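Dewanti Wattimena does not fold anything before ten in the morning. First she drinks her coffee, then she opens the curtains of the bedroom, and only then she puts the small things on the bed.

"The light comes on the bed until lunch," she says. "In bad light you think black and dark blue are the same, and you make wrong pairs. I have made many wrong pairs."

For 32 years she has sorted the laundry and linen of other people. She started in the linen room of the Hotel Sartori, where she stayed for a long time, and later she began to visit private homes. Now she teaches a short course under the name Sornari, with four evenings in each group, and the subject is small textiles: socks, slippers, cleaning cloths, doilies, pouches, everything that has no clear place in the house.

I asked her why she gives so much time to the small things, when most people complain about their wardrobe.

"A coat you can find," she answers. "A coat is big. The small cloth goes behind the drawer and you buy a new one. I had a client who bought the same kind of yellow duster again and again. We found them in every room, also in the car."

Her method is simple to explain, but I found it slow to learn. Everything soft and small comes out of the drawers and goes on the bed, on top of the quilt, mixed. She does not permit boxes at this moment. She also does not permit that you make piles immediately, and this was the most difficult part for me. First you must take each piece in the hand and open it.
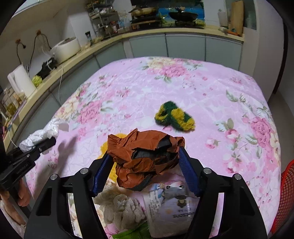 "People want to make the pile from the color," she says. "But the color tells you nothing about the work of the thing. One piece is for the table, another piece is for the floor, and both can be cream. You must open it, feel it, look at the inside. If it has a lining, you treat it differently in the wash."

Lace she keeps for the end. She learned from an older colleague at the hotel, Elaheh Akbari, that lace should never be pulled by one corner. You put the flat hand under it and lift. Mrs. Akbari also taught her to roll it around a paper tube, and Dewanti still keeps six such tubes under her own bed.

About new things in plastic she is strict. "If it is in the package one year, you don't need it. Give it to somebody with the package closed. They will be happy, it looks like a present."

And the quilt? She laughs when I ask. Many of her students first take it away and work on a plain sheet, so that they see better. She prefers to leave it. A quilt with flowers is not so easy for the eyes, she admits, but the pieces do not slide, and at home people have the quilt that they have.

The course has now been followed by almost 500 people. One of them, Aslak Skjelbred, wrote to her in December that he had sorted the whole cabin of his parents and needed two days only for the wool. She has kept the letter in her kitchen drawer, together with the string and the spare buttons.

The next group starts on a Wednesday, at seven in the evening. Students should bring one full drawer from home, as it is, without tidying it before.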